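第二章 采购前的规划与预算

2.1 适用范围

本章供准备购置双臂桌面工作站的单位使用，内容涵盖场地核对、设备清单、预算编制和下单顺序。机械臂的接线、标定与软件安装见第三章及以后各章。本章所列价格为2018年9月15日的目录价，不含运费和税费。

开始之前，请先确定工作站要处理哪一类物品。夹爪型号、桌面尺寸和耗材数量都由此决定。整理笔类、细杆和小型容器属于轻载桌面作业，选用Pekance标准配置即可；需要搬运较重物品的，请先向供应商索取负载表，不要按本章清单直接下单。

2.2 场地核对

1. 选定工作站的位置，量出桌面四周的净空。两条机械臂完全展开时会超出桌沿，净空应按展开后的范围计算，不能只按桌子的外形计算。

2. 检查上方空间。手臂的上段可能高过桌面上的任何物品，吊挂的线缆、灯具和风管都要计入高度核对。

3. 确认电源位置。控制器、计算机和照明应分别列出用电需求，交给场地管理部门核对回路容量。延长线只能用于临时调试，正式使用前应改为固定插座，这笔费用要列入预算。

4. 与办公区共用一个房间的，应在图纸上标出人员通道和座位，再确定工作站的朝向。通道不得穿过手臂的活动范围。

注意：地面标线应在设备就位之后再贴。先贴线后摆设备，往往需要返工。

5. 用手机或相机在桌面高度拍几张照片，与图纸一并交给供应商。许多问题在平面图上看不出来，例如背光过强、背景中人员走动频繁等。桌面反光也会影响相机成像，选购桌面时应索取样板，放在实际灯光下查看。

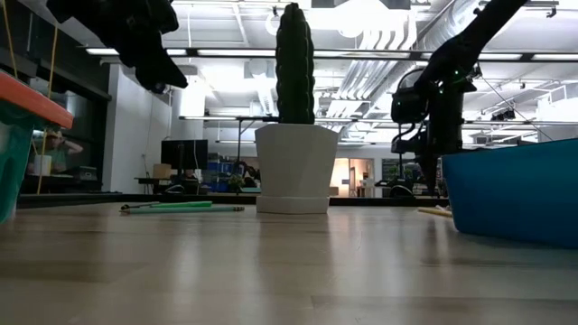 图2-1 与办公区同室的工作站，从桌面高度看

2.3 设备清单

清单分为四组，请按组填写预算表，不要合并。合并后的报价很难比较，日后追加配件也无从核对。

第一组：主体设备。包括两条机械臂、两只夹爪、安装底板和控制器。夹爪的指尖形状应单独注明。细尖的指尖便于从盒中夹取细长物品，平宽的指尖适合拿取方形物品。指尖属于易损件，首次订货时应同时订购备件。

第二组：桌体与框架。包括桌面、型材框架、斜撑和夹具。框架可以向Erkemside订购成套件，也可以自行购买型材切割。自行切割的材料费较低，但应将人工和返工时间计入成本。成套件的订货号为268，用夹具固定在桌面上，无需在桌面打孔，租用场地的单位宜选用这一种。

第三组：相机与线缆。线缆长度按走线路径测量，不按直线距离测量，两端各留余量。手臂上的线束会随关节转动，此处必须使用柔性线缆，不得以普通线缆代替。

第四组：作业物品。包括托盘、篮筐、收纳箱、笔和细杆等。这一组单价低，最容易漏报。应注意以下几点：

（1）容器与物品的颜色应有明显区别，便于操作人员和相机分辨。

（2）同一种容器应一次购足。不同批次的尺寸和色泽可能有差异，中途更换后需要重新核对抓取位置。

（3）底部有孔的篮筐要先试放最细的物品，确认不会漏出或卡住。

（4）盆栽等不参与抓取的摆放物也应列入清单，写明高度和底座尺寸。较高的物品会占用手臂上方的空间。

2.4 预算编制

6. 填写预算表的基本栏。桌体与框架一组的参考价为1,229元，Campos仓库发货。主体设备的价格随配置变动，以书面报价为准。

7. 填写运行费用栏。备用指尖、线缆更换、作业物品补充和年度校准都属于运行费用，不应记入设备采购款。

8. 填写场地费用栏。插座改造、地面标线、照明调整和线缆护槽均列在此栏。线缆护槽按实际经过地面的长度计算，桌下的线缆也要计入。

9. 将三栏合计，另列备用金。备用金的比例按本单位财务规定执行。

注意：报价有效期为30天。审批周期较长的单位，应在内部审批接近完成时再索取正式报价，否则需要重新询价。Ivonska系列相机支架自7月起单独计价，旧版报价单中的合计数不可沿用。

2.5 布局确认

10. 付款前，应在实际桌面或等大的纸样上摆放全部作业物品，并模拟两条手臂的位置。手臂分别安装在桌子的左右两侧时，中间会形成共用区域，两侧各有一部分区域只适合由单臂使用。常用容器宜靠近对应的手臂，较高的物品宜放在远端。

11. 从上方拍摄一张俯视照片存档。照片中应能看到框架四边、两块安装底板和全部容器。供应商会根据这张照片核对夹爪能否到达托盘和篮筐的各个角落。桌子周围的地面也应拍入，以便检查线缆走向和邻近的桌架。
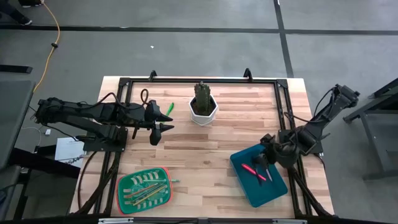 2.6 下单与验收

12. 下单分4个批次：先订桌体与框架，再订主体设备，然后订相机与线缆，最后订作业物品。前一批到货并核对尺寸后，再确认后一批。

13. 到货时逐箱核对装箱单。安装底板和夹具体积小，常与紧固件装在同一箱内，拆箱后不要急于丢弃包装。

14. 验收单由使用部门和采购部门分别签字。缺件应在签收当天书面通知供应商。

小心：主体设备到货后，未完成第三章的固定检查之前，不得通电。

预算表空白页见附录B，填写后请保留一份副本，与俯视照片一同存放。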